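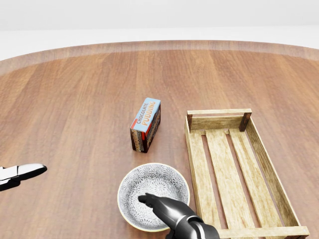 Do we need to buy the second arm up front, or can we start with one and add the other later?

Start with one if your controller and mounting plate are already rated for two. If they aren't, price both arms now, even if the second one ships later. The arm is the part of the quote everybody looks at, but the base, the controller and the safety sign-off get redone when you go from one arm to two, and you pay for that work twice.

The rest of my post is the longer version. We are a small packing shop. We want a bench setup that takes boxed groceries and a few kitchen items and puts them into a crate. The dealer for Kaltala quoted us a two-arm bench unit and a one-arm version of the same thing. Our budget year closes in August and I have to put a number in before then. What do people forget to put in the number?

Gregor Rankin

Hands. Get them quoted separately and ask what a spare costs and how long it takes to arrive. We run 2 arms and keep one spare hand on the shelf. A hand that does fine on a carton can be a poor choice for a shallow bowl, where you have to get hold of a thin rim, so send the dealer your real items before you sign anything.

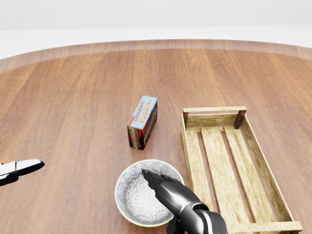

Also ask for the simulation license as its own line. Ours came through Canex and was good for one seat, and the second seat was extra. It was worth having. We tried our table height and crate position in software first and ended up moving the crate closer on paper before we cut any steel. It won't tell you much about crushed corners or shiny packaging, so leave time for that on the real bench.

Things that were missing from our first quote:
- electrical work and a dedicated circuit
- freight and unloading
- training for more than one operator
- year two of the service plan

Training was the one that hurt. We sent one person, he changed jobs, and we paid for the course again — plus travel.

Barry Inskip

Depends how many you pack. We do 316 crates on a normal day and one arm keeps up. Look at used too.

packer_17

Used is fine for the arm but check that the controller still gets software updates. We bought a secondhand Brinira bench and the arm was good, the controller was out of support. Replacing it ate most of what we saved. Get the support end date in writing.

Kettle

Filed under: Automation > Buying and Budgeting > Small Shops

Contact the moderators | Copyright January 2024 | Back to top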